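Home | Kitchen | Laundry | Workshop | Garden | Search

Print this page | E-mail to a friend

Putting flat-pack plastic shelving together without tears

I do love a bit of plastic shelving in the shed (it never rusts, and it wipes clean!), but it pays to go gently. Clear yourself a good wide surface and lay something down first, so nothing rolls off or gets scratched. Then sort the parts by kind before you push a single one home, and keep the little bag of caps in a saucer.
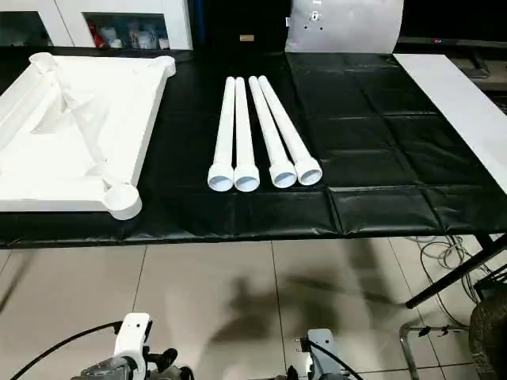 One reader wrote in to say that a smear of washing-up liquid round the end of a stiff upright works far better than a mallet, and that she wipes it off with a damp cloth afterwards. I've taken to doing the same and my wrists are grateful.

If an upright still won't budge, leave it indoors overnight, as plastic kept in a February garage can be terribly stubborn. Put the heaviest things on the bottom shelf, paint tins especially, and stand the whole lot against a wall.

Contact us | © Rovia Household Tips | Back to top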